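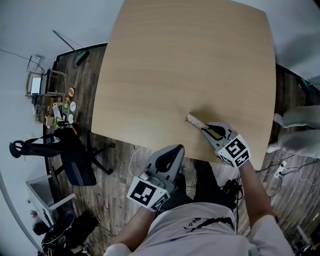 Wer einem Roboter etwas beibringen will, braucht angeblich nur noch die eigenen Hände. So steht es jedenfalls im Prospekt von Stetetti. Im Versuchsraum in Zisdale sieht das mühsamer aus: Am Tisch führt jemand im weißen T-Shirt zwei graue Handgreifer, der rechte klemmt einen kurzen, in braunes Papier gewickelten Zylinder, der linke ist offen. Auf beiden sitzen schwarz-weiß gemusterte Würfel, über die das System die Lage der Greifer bestimmt. Keisha Esposito leitet die Aufnahmen. »Eine saubere Vorführung dauert 40 Sekunden«, sagt sie. Und eine unsaubere? »Auch. Man merkt es erst beim Sichten.«

Bis Dezember waren 3.573 Vorführungen zusammengekommen. Ich frage, wie viele davon brauchbar sind. Esposito zögert, dann nennt sie 84 Prozent. Wer das beurteilt? »Wir selbst.« Einen Abgleich von außen gebe es nicht, der Auftraggeber Brarketti habe ihn auch nie verlangt. Dass die Leute, die vorführen, hinterher auch über die Qualität entscheiden, findet sie unproblematisch. Ich finde das nicht. 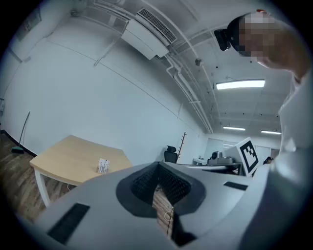 Ihr Kollege Issa Azar ist vorsichtiger. Er hat vorher bei Doležal gearbeitet, dort wurden die Arme ferngesteuert, mit Pedalen und zwei Hebeln. »Das war langsam, und nach einer Stunde tat einem der Nacken weh. Aber der Roboter konnte jede Bewegung, die wir aufgezeichnet haben, weil er sie ja selbst gemacht hat.« Mit dem Handgreifer sei man schneller, nur bewege sich ein Mensch eben auch so, wie kein Arm sich bewegen könne. »Das Handgelenk ist das Problem. Wir drehen es ständig mit, ohne es zu merken.«

Wie oft das schiefgeht, will ich wissen. Azar spricht von etwa 400 Aufnahmen, die sie deswegen verworfen haben. Esposito wirft ein, die seien in ihrer Rechnung schon enthalten. Azar sagt dazu nichts.

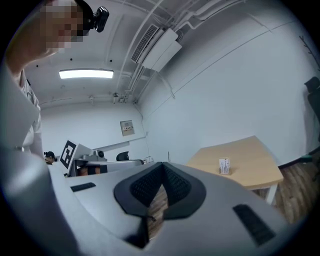
**Rubrik: Nachgefragt**

*Würden Sie den Roboter allein arbeiten lassen?*

»In einer Halle, mit Zaun, ja«, sagt Esposito. Azar schüttelt den Kopf. Ihm fehlen Vorführungen, in denen etwas misslingt und dann gerettet wird. »Wir zeigen fast immer den guten Fall. Woher soll er wissen, was er tun muss, wenn ihm etwas wegrutscht?« Solche Aufnahmen seien geplant, erwidert Esposito, einen Termin könne sie noch nicht nennen. Auf die Frage, was eine Stunde Vorführen kostet, verweist sie mich an Brarketti. Von dort kam bis Redaktionsschluss keine Antwort.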